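Course notes, unit 6: Collecting demonstrations in simulation
Posted Dec 21, 2019 by the lab instructor, Clirkstead
14 shares | 3 comments

These notes go with the second lab. Read them before you book time on the Plindavum simulator. The grading sheet is separate.

A demonstration is one recorded attempt at a task, from reset to stop. It holds the camera views, the joint positions, the gripper command and the task instruction as a line of text. The learner is trained to predict the command from the rest. It has no other idea of what you meant, so if you pause to think halfway through, the pause goes into the data.

For the lab the task is to pick up one small object from the top of the cabinet. The arm stands on its own pedestal beside it, and there are other things on the cabinet near the target.
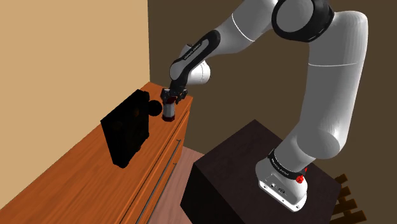
Keep the approach slow and steady for the last part of the reach. Most bad episodes in the October set went wrong there. Students came in fast, bumped the object, and then chased it. Chasing is fine in small amounts – a policy that has never seen a correction will not make one – but a set full of it teaches the arm to bump first.

Rules for recording:

Start from the reset pose every time.
Close the gripper once. If you miss, open fully and back off before trying again.
Do not drag the object against its neighbors to line it up.
Stop the recording within 2 seconds of the lift.
Mark the episode pass, fail or unsure. Do not delete failures.

Camera views

Each episode stores an outside view and a close view from near the gripper. The outside view shows where the arm is in relation to the furniture. The close view shows the fingers and the target, and it is the one to look at when you label a grasp.

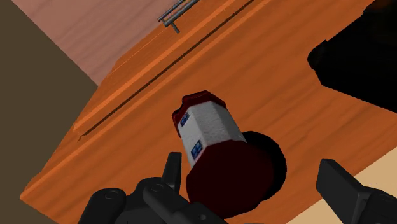
Dark objects next to dark fingers are hard to separate at low resolution. If you can't tell from the close view where the finger ends, mark the episode unsure and move on. Step through it at quarter speed later, when you do the second labeling pass.

How much data

The October set has 3,112 episodes. After removing duplicates and broken recordings, 2,000 went into training, and 514 of the rest were held out for testing. The held-out episodes use object positions that do not appear in training. Please keep it that way. Last term one group shuffled the two folders together and had to throw out their results.

Vary the object position and the clutter between episodes, and leave the lighting alone for now. We change lighting in unit 7 with the Vornside scenes.

Before next class: record your episodes, label them, and export with the Barroso script. Check that the instruction line is filled in. The script does not warn you if it is blank.

Comments (3)

mtk_88: Does an episode count if the gripper closes twice but the lift works?

Instructor: Yes, mark it pass and put "regrasp" in the notes field.

pellow: The export stops for me when the notes field has a comma in it. Semicolons are ok.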